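# The small grocers that outlasted the supermarket

When the supermarket on the ring road opened, most people in Hikside assumed the greengrocer's on Medve Street would be gone within the year. It is still there. So are the fishmonger two doors down and the bakery on the corner, although the bakery has changed hands and now shuts at two.

I went to find out how a small town keeps a row of food shops when so many have lost theirs. The answers were mostly about rent, opening hours and parking.

The greengrocer's is called Kulier, after the family who started it, none of whom work there now. It is a narrow shop with a striped awning and a set of scales that has to be checked every February. Fruit goes out on the pavement side, root vegetables along the back wall, and anything that bruises is kept behind the counter and handed over by the staff. Customers used to complain about that. Most have stopped, because the plums get home in one piece.

The shop opens at 6 and takes its main delivery before then. By nine the early trade is over, and the rest of the morning belongs to pensioners and parents coming back from the school run. Few of them do a full weekly shop. They buy for tonight and tomorrow, and they buy what looks good. 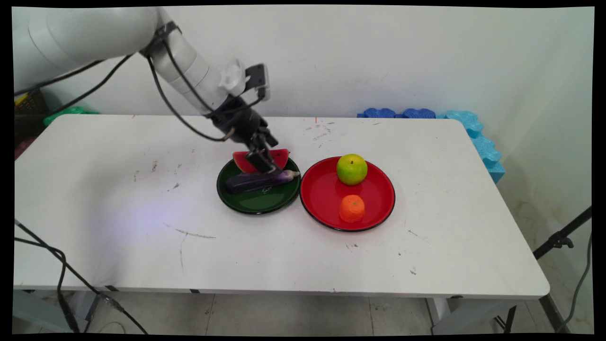 Attila Hegedűs put it more bluntly when I asked why he still walked in from the far side of the canal: he could get everything cheaper at the supermarket, he said, but he always came home with twice as much as he wanted and threw half of it in the bin. "I buy two onions here. Try buying two onions up there without feeling like a nuisance."

He has a point about the bin. Large packs look cheap per kilo, and for a family of 5 they often are. For one person they can work out dearer once the soft half of the bag has been thrown out. Kulier sells nearly everything loose, and the staff will cut a cabbage or a squash in half without being asked twice.

Price is still the hard part. On the morning I visited, carrots and potatoes were close to what the supermarket was charging, salad leaves were well above it, and berries were dearer still. The shop can't match a chain on imported soft fruit and has given up trying. In winter it leans on apples, citrus and roots, which keep well and leave some room for profit.

Rent is what people on Medve Street most like to talk about. The buildings belong to a local property firm, Virico, which owns the whole row and has kept the leases long. A shopkeeper with ten years left can buy a new chiller and expect to see the money back. One with a year left will patch the old one and hope. Further up the hill, where the leases are short, there have been 4 different tenants in the same unit, and the last of them sold phone covers.

Then there is the bus. The 302 stops outside the fishmonger's, and when the route was moved to the bypass for roadworks, takings along the row fell sharply. They recovered once the stop came back. The shopkeepers had written letters about it, and several still have copies in a drawer.

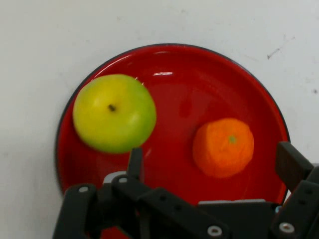 Parking is argued over in the same way. There are a few bays at the front with a half-hour limit, long enough to visit two shops but not three. The fishmonger would like an hour. The bakery would prefer the limit stayed as it is, having watched the bays fill up with commuters before the signs went in.

What the row doesn't have is much of an online presence. Kulier takes orders by telephone and writes them in a hardback book. A boy on a bicycle does the deliveries after school, within the town only, and there is no charge if the order fits in his basket. The new manager has looked at setting up a website and decided to leave it until the chiller is paid for.

The supermarket, meanwhile, has cut its fish counter. The fishmonger noticed the difference the same week and has started opening an extra afternoon.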